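The ferry from Illport to Plallesham stopped running in June, and the woman who piloted it for 160 crossings a season still keeps the timetable.

"We had 211 regulars," she said. "On a bad morning I'd carry 50." 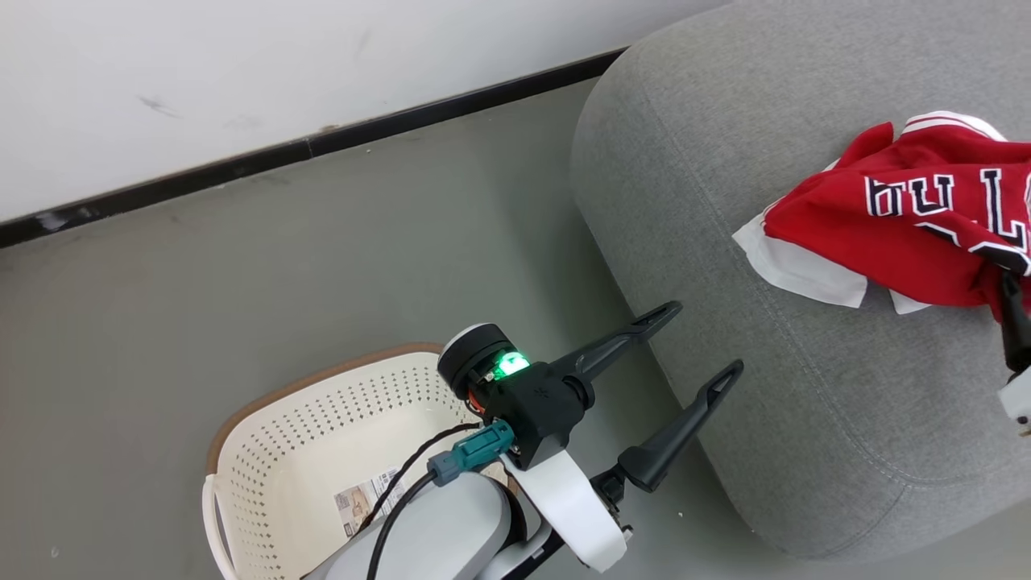

She blames the fare increase more than the new bridge. People put up with the wait, she said, until a round trip cost more than a tank of gas.
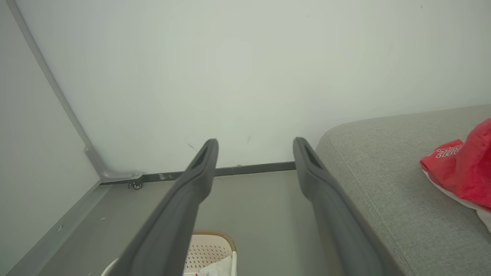
One former passenger disagreed, saying the bridge would have ended it at any price. She had heard that before. "Maybe so," she said. "I'd still have liked one more summer."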